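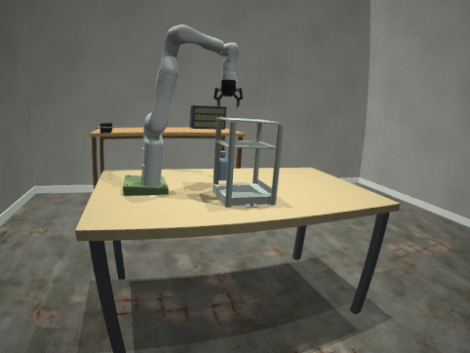

1. Scope of the report

Safety rules for robot arms are usually applied once the equipment has been bought and installed. The purpose of the Skirura project was to establish how much of a risk assessment can be carried out before that stage, using only a simulated workcell. The assessment followed the internal code of practice of the Uller laboratory, which requires every fixed object within reach of an arm to be listed and assigned a clearance. In the cell studied, the arm is mounted on a base plate towards the left of a light wood table and shares that table with an open grey metal frame fitted with a middle shelf. The frame was therefore treated as a fixed obstacle, and a small bottle standing behind it as a loose one.

2. Rules applied

The code contains 34 clauses. Those concerning electrical supply and emergency stops were set aside, as they cannot be tested in simulation. The remaining clauses were grouped under reach, speed and trapping points. A minimum clearance of 113 mm was adopted between any moving part of the arm and any fixed obstacle, except during a planned pick from the shelf. Loose objects were to be recorded by position at the start of each run.

3. Method

A total of 1280 motions were generated in the Nirken planner and replayed at reduced speed. Each motion began with the gripper open and empty. A breach was logged whenever the clearance fell below the minimum, and the clause concerned was noted.

4. Findings

Breaches were logged in 228 motions. Most occurred when the forearm passed over the top rails of the frame on its return to the rest position. The code defines clearance at the gripper only, and several of these motions would have passed a check made in that way. It is recommended that the clause be reworded to cover the whole arm.

The Villa checklist, used for comparison, already contains such a wording but makes no provision for loose objects.

5. Limits of the work

The simulated arm follows its planned path exactly. Stopping distance was not modelled, and the clearance given in section 2 should not be used on a physical cell until it has been measured.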